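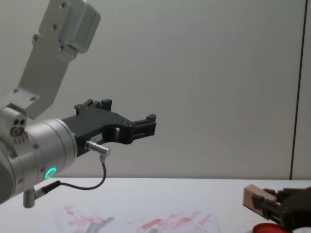

Wooden block at the white table, May

Notebook, Latach bench, 14:20

Continued with the blocks from the Barport box. They are light brown, and I still do not know which wood it is. The delivery paper from Ekwueme says only "blocks, mixed", so I wrote to them again.

Wiped the table top before starting. On white every bit of sawdust shows, and I prefer to see it now than find it later under a block.

Sanded 6 blocks with the fine paper, along the grain, about 20 strokes on each face. Two of them have a small crack at the end. I put these on the shelf with a pencil cross – please do not mix them with the others.

The Grarnonari oil was too thick this morning. I left the tin near the radiator and it became better by lunch. One thin coat, then wiped off with the cotton cloth. The colour goes a little darker than I expected, but the edges look clean.

To do:
– second coat tomorrow after 7
– ask Ekwueme for the name of the wood
– new cotton cloths, the old ones leave threads
– weigh the cracked blocks before they go back in the box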